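Cevus G2 Parallel Gripper
Two-finger electric gripper with wrist camera mount, for electronics handling and teardown work

Home / End effectors / Electric grippers / Cevus G2

Availability: ships from the Grekby warehouse
Warranty: 2 years, fingers and pads excluded

Overview

The Cevus G2 is a two-finger electric gripper for small and medium parts. It replaces the G1 and bolts to the same wrist flange, so existing G1 users can keep their adapter plate. Force and opening width are set from the controller and can be changed in the middle of a program.

We stock it with a choice of two controllers, the Homero base unit and the Aebischer bus unit. Both drive the gripper at full speed. The Homero is simpler to set up and has its own front panel. The Aebischer has no panel and is meant for cells where everything is already on one network.

Camera mount

A bracket for a small wrist camera is included. It can be fitted on either side of the body and tilts in fixed steps, with a lock screw for each step. Route the camera cable through the clip on the same side as the gripper cable. Customers who cross the two usually end up with a worn jacket at the wrist joint.

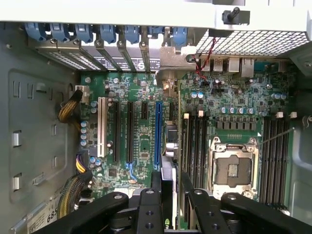
Computer teardown and assembly is the job we get the most questions on, so we used it to compare the G2 with the older G1. Jonas Plattner ran the bench trials with the same arm and the same program for both grippers, changing only the tool offset. A desktop tower is a fair test of reach. With a graphics card held upright over the blue slot, the fingers have to work between the walls of the case, and the expansion slots leave little side clearance. The G1 needed a tilted approach for this card. The G2 went in straight. On the memory slots the two were closer, and the G1 with narrow tips is still a reasonable choice if you only handle modules.

Choosing fingers

Standard fingers suit cards, drives and small housings. The long fingers reach deeper but flex more, and we do not recommend them for pressing a card into its slot — use the standard set and lower the wrist instead. Blank fingers are sold for customers who machine their own.

Soft pads come with every set. Change them when the surface turns shiny. Domenica Bachmann in our service department can advise on pad material if your parts are coated or oily.

Notes from the trials

Grip force matters more than speed with thin boards. Start at the lowest setting and raise it one step at a time. Too much force bends a card slightly, and the edge contacts then meet the slot at an angle.

With the Homero controller, force changes took effect at the end of the current move. With the Aebischer they took effect at once. This makes no difference for pick and place. For insertion we preferred the Aebischer.

Check the camera focus with a part in the fingers. A held card fills a good share of the view, and a camera set up with open fingers may focus on the wrong depth.

What is in the box

Gripper body
Standard fingers, one pair
Soft pads, 8
Camera bracket with lock screws
Gripper cable
Printed setup sheet

Controller, adapter plate and camera are ordered separately.

Returns

Unused grippers can be returned within 20 days in the original packaging. Blank fingers that have been machined cannot be returned.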